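Stusemeck Pantry Table – progress report
To: Concetta Lo Presti
September 14, 2026

Concetta – sorry this is coming in on the day it's due and not before. Short version: table set is mostly together, the lesson cards are behind, money is fine.

Where we are

The grant was for a play-and-learn food set for the preschool rooms, one white table per room, things kids know from home and can sort, pass around, put on a plate. Two rooms are running now, Jendell and Cocco. The other sites wait until October like we agreed in the spring. Jendell started first and had the bumpier time of it, mostly becuase the storage tubs came late and everything lived in a grocery bag on top of the cubbies.

Staff training done at both sites. One afternoon each. Good turnout at Cocco, smaller at Jendell, they had somebody out sick. I'll go back and catch the ones who missed.

The set itself

Spent a lot of time on what goes in and what stays out. First list was way too long, teachers cut it down hard and they were right to. 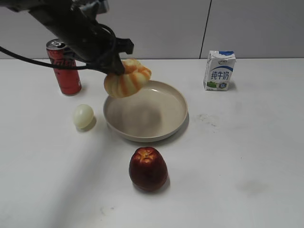 The core group is settled now and I don't want to reopen it. One plate, and food and drink that don't look alike, so a kid has something to say about each one. The striped pumpkin-shaped piece, yellow and orange, is the favorite at both sites so far. Next to the red apple it gets you straight into color talk, then shape, then which one is bumpy. The egg is quieter, pale and plain, but teachers like it for "which is smallest" and for being careful with your hands. Soda can got some pushback from a parent at Cocco. We talked it over and it stays, with the milk carton, as the drinks pair. Kids see both at the store. If you want it out tell me before October and I'll swap it, no hard feelings.

Plates: keeping the round beige one. We looked at a divided tray from Plallska and passed. Too many edges, and the kids treated the sections as rules. A plain plate lets them decide. It also has a raised rim, good for the little ones who slide things in from the side.

Still open is replacement pieces. I'd like a spare of everything at each site, small items walk off in pockets. Quote is in, I'll send it seperately.

The cards

Behind. We promised 60 lesson cards and the text for the first batch is drafted but not checked. The Spanish side hasn't been started. My reviewer moved to another program in the summer and I was slow replacing her, that one is on me. New reviewer is lined up and wants them in small batches, so that's how they'll go out.

Format is the same as the sample you saw. Front has the prompt, back has what to listen for. Teachers asked for bigger type – done.

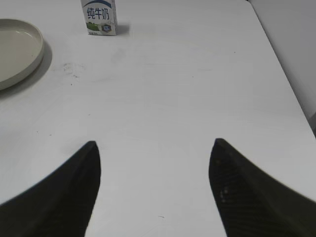

They also want a card for wiping down the table at the end, which wasn't in the plan but takes five minutes to write, so I'm adding it. White tops show every smudge. Jendell asked if we could go with a darker table next time. Maybe. The white does make the colors easier to talk about, I'd hate to lose that.

Budget

On track. Tables and food pieces came in under. Printing hasn't been touched yet obviously. I'd like to move part of what's left on tables over to the spares if that's allowed without a formal amendment. Let me know which form.

Next

Finish checking the first batch of cards. Makeup training at Jendell. Order spares once you ok the move. Set up the remaining sites in October – tables are on order, tubs are already here this time.

Call is easier than email for me this week, mornings best.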